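分类:手作生活 > 缝缝补补

扣子掉了自己补:从衬衫扣到牛仔裤工字扣,我的笨办法全写在这里

2018年12月

上次写了换拉链头的帖子以后,后台一直有人问我扣子怎么缝才不掉。说真的我一开始觉得这有什么好写的呀,穿针、上下扎几下、打个结,完事。结果自己翻了翻衣柜,大衣领口那颗晃晃悠悠,衬衫袖口那颗是我早年缝的,线头在里面团成一个疙瘩,丑得我都不好意思。好吧,那就认真写一篇,顺便把我自己欠下的账也还了。

先讲工具,东西不多。

针准备两种就够,细一点的缝衬衫,粗一点的缝大衣和厚布。针眼别太小,我眼神一般,以前非要用那种细得跟头发似的针,光穿线就能穿出一肚子火。穿线器买一个,几毛钱的铝片那种就行,用断了再换,不心疼。

线我现在用Ketley的涤纶线,灰色那卷是1466号,跟深蓝、浅灰、军绿放一起都不太扎眼,属于我的万能色。你手边没有完全同色的线,就往深一号选,浅一号的会从扣眼里跳出来,远远就能看到。棉线我也用过,手感是好,可是扣子天天被拽来拽去,棉线磨毛得很快,后来就只拿来疏缝了。

剪刀、顶针、一根火柴(或者牙签),再加一支气消笔。顶针我知道很多人不爱戴,缝衬衫可以不戴,缝大衣你试试看不戴,针屁股能直接扎进指甲缝里,我试过一次,那天后来什么都没缝成。

还有一个小铁盒,专门放备用扣。新衣服水洗标旁边那个小塑料袋,不要扔!也不要就那么留在衣服上,剪下来,拿笔在袋子上写一下是哪件的。我以前攒了一大盒来历不明的扣子,每次找都要全倒在桌上,翻半天发现没有一颗是对的。

【先缝最简单的:四眼平扣】

剪一段线,50厘米。再长就容易打结了,我知道你想一次剪长一点省得再穿,信我,打一次结的时间够你再穿好几回。线穿过针眼以后对折成双股,尾巴打结。

打结我用的是绕指头的办法:线尾在食指上绕一圈,拇指一搓,往下一捋,结就出来了。捋出来的结大小要是不理想,再来一次叠在上面。布料稀的时候结要大一点,不然一拉就从布里穿过去了。

位置怎么找?把衣服扣好其他扣子,门襟对齐,从扣眼中间拿气消笔往下点一个点。这一步很多人凭感觉,缝完一扣,衣服鼓一块,特别气人。气消笔的印子过一阵自己会淡掉,不过熨斗别先压上去,有的牌子遇热反而不好去,先在不显眼的地方试一下比较安心。

从正面点子旁边下针,让线结藏在扣子底下。这是我后来才学会的,以前都从反面起针,结就露在里面,贴着皮肤还会痒。先在布上扎一个很小的十字,把位置固定住,然后才套扣子。

套上扣子以后,在扣子上面横着放一根火柴,线从火柴上面跨过去再下针。每对孔来回走几趟,薄衬衫少走一点,外套多走一点,别把孔塞得满满的,针都扎不动了就说明够了。缝成平行线还是叉叉,看衣服上原来那几颗怎么缝的,照着来。我缝过一颗叉叉混在一排平行线里,自己每次穿都盯着它看,最后拆了重来。

走完以后把火柴抽掉,扣子往上提,底下就有一截松的线。针从布里穿出来,但不穿扣子,停在扣子和布之间,拿线绕着那截松线缠几圈,缠紧,像给它围一条小围巾。这个叫线脚,衬衫有2毫米高就合适。有了线脚,扣上的时候扣子下面能容得下另一层布,不会把门襟勒出皱。

最后针穿到反面,贴着布打结。打完别急着剪,针再从结旁边扎进去,从远一点的地方出来,拉紧了贴根剪掉,线尾就缩进布里了。

【大衣扣:后面垫一颗小扣】

大衣扣重,料子又厚又松,光靠线拽着,时间长了布会被扯出一个洞。你翻开好一点的大衣看里面,常常会有一颗扁扁的小扣子,正对着外面那颗,那叫垫扣,受力的就是它。

做法跟前面一样,只是反面多放一颗小扣,针同时穿过两颗的孔。两颗孔数最好一样,外面四眼里面也四眼,不然针脚会走歪。我第一次缝的时候老是找不准里面那颗的孔,扎来扎去急得要命,后来学乖了,先把针从反面的孔里穿上来,把小扣用手指按住别松,慢慢来就好。线脚要留得高,看你门襟有多厚,拿门襟的边比一比,差不多厚就对了。

线可以过一下蜂蜡。把线在蜡块上拉一遍,再夹在纸里熨一下,线会变得滑溜溜的,不容易缠也不容易起毛。我那块蜂蜡是在Crăciun集市上买的,当时只是觉得味道好闻(买回来放在抽屉里闻了大半年才想起来它能拿来过线)。蜡烛也能凑合,就是会掉渣。

【带脚的扣子】

就是背面有个小圈圈的那种,金属的、包布的都有。它自己带了脚,就不用放火柴也不用缠线了,线穿过小圈来回缝牢就行。小圈的方向要顺着扣眼的方向,也就是扣眼是横的,小圈也横着放,这样扣上以后扣子才坐得稳。针脚挨着排,不要全挤在一个点上。

金属小圈里面有时候有毛刺,会割线。我现在每次都先拿手指摸一下,有刺就用200目的砂纸卷成细条,伸进去蹭一蹭。之前有件针织衫上的扣子我连着补了几回,每次都怪线不好,其实毛病在那个圈上。

【牛仔裤的扣子,压根不用针线】

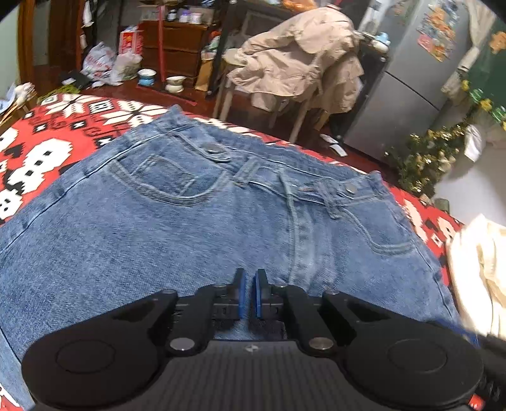

工字扣是最多人来问的,因为它看上去就是一颗铁疙瘩,不知道从哪里下手。它分成正反两个零件:正面是扣帽,带一根空心的短柱;反面是一颗小钉子,从布里穿过去,扎进短柱里,敲紧就咬住了。掉的时候常常是钉子松脱,也有连布一起扯破的。动手以前先把裤子平铺,正面朝上,腰头理顺,照片里这条石磨蓝的就是这么摊着的,腰头上两颗金属扣都露在外面,要看位置、比大小,这样最方便。你那条要是也有别的扣子还好好的,就拿它当样子,量一下扣帽多宽再去买,颜色也跟着它挑,古铜和银白混在一条腰头上,挺显眼的。

买的时候注意钉子的长度。腰头那里叠了好几层布,钉子太短够不着,敲半天也咬不住;太长又会顶到扣帽,把正面顶出一个小鼓包。我是在Okton买的散装,一包里长短都有,先拿一颗比着布边试,钉尖露出来一小截就合适。还有一种拧螺丝的免敲款,适合家里没有锤子或者晚上不想吵到邻居的人,装起来特别快,就是我自己用下来觉得偶尔要重新拧一下。

旧扣子还剩半颗挂着的,先拆掉。用一把平口钳夹住反面的钉帽,另一只手捏住正面,左右轻轻拧着往外带,别直着硬拔,硬拔很容易把布一起带走。实在太紧,就用斜口钳从中间把柱子剪断,剪的时候戴个眼镜,小铁片会弹。

原来的洞如果还挺结实,直接用老洞。如果已经松成一个大口子,就得先补布。剪一小块旧牛仔布(以前裁裤脚剩下的边角料终于有用了!),垫在腰头反面,用同色线来回密密地缝,把破口盖住,再在上面重新开洞。省了这一步的话,新扣子过不了多久还会掉,掉的时候洞还会更大。

开洞用锥子,别用剪刀。锥子是把布丝拨开,剪刀是把布丝剪断,剪断了以后它就会越来越松。锥子扎进去转几下,钉子能勉强挤过去就好,紧一点没关系。

然后是敲。找一块硬的地方,我用的是厨房里那块厚案板,上面再叠一块旧毛巾,扣帽朝下放在毛巾上。毛巾别叠太厚,太软了锤子的力气都被吃掉了,光听见噗噗响,钉子一点没进去。钉子从腰头反面穿过来,对准短柱的口,用手压下去先固定住,看一眼有没有歪。没歪就敲,先轻轻敲一下,再看一眼,然后稳稳敲几下。歪了一定要马上停,拔出来换一颗新钉子,歪了的钉子是敲不正的,我不信邪试过,最后扣帽裂了。

敲完拿手拧一拧,扣帽有的款式本来就能转,能转没事,上下晃才是没敲到位,再补几下。穿之前先空扣几次,顺一顺。

【扣眼也要看看】

补扣子的时候顺手把扣眼也检查一下吧。扣眼松了,扣子缝得再牢也会自己跑出来。轻微的松,在扣眼一头手缝几针,把口子收小一点就好。锁边线断了的,要沿着边用扣眼针法重新锁一遍:针从布边下面扎上来,线绕过针尖,拉出来以后在边上形成一个小结,一针挨一针排过去。听着绕,手上做几次就顺了。我当时是在Eduteo上看视频学的,同一段倒回去看了好多遍,拿一块旧枕套练,练得歪歪扭扭也不影响,真缝到衣服上的时候手自然就稳了。

新扣眼太紧的话别急着剪大,先多扣几次,布会慢慢软下来。尤其是牛仔裤,洗完晾干以后扣眼都会有点硬,用手指撑一撑就行。

【几个我被问过的小事】

线老是打结怎么办。除了别剪太长,还有就是缝一会儿让针自己垂下来转一转,线上的劲就松了。缝着缝着线会越拧越紧,一松手就卷成麻花,垂一下真的很管用。

丢了一颗、配不到一样的怎么办。看看衣服最下面那颗,或者塞进裤子里看不见的那颗,拆下来补到显眼的位置,下面那里换一颗大小相近的。衬衫我都这么干。实在不行就整排换掉,换一排好看的,衣服像新买的一样,我有件很旧的开衫就是靠一排木头扣子又多穿了好几年。

小朋友的衣服,我会多缝几针,缝完还要用力拽一拽,拽不动才给穿。装饰用的小珠子小扣子,太小的我干脆拆掉。

洗衣服的时候衬衫扣子要不要扣上?我是解开洗的。扣着洗,布在滚筒里一扭,全扯在扣子的线上。牛仔裤倒是反过来,扣好、拉链拉上、翻面再洗,金属件就不会去刮别的衣服。五月份我偷懒没翻面,一件真丝衬衣跟着遭了殃,勾出来一道长长的丝,到现在还挂在柜子里等我想办法。

能不能用胶水粘?别了吧。胶干了是硬的,一洗就裂,还会在布上留一圈黄印子,想再缝的时候针都扎不进去。我出门会在包里放一枚别针和一小段穿好线的针,用纸片别着,临时救急比胶水强多了。

勾丝的那件真丝衬衣,我打算下一篇试试用勾丝针往回带。有谁处理过真丝的,来留言跟我说说用什么粗细的针,我怕越弄越大。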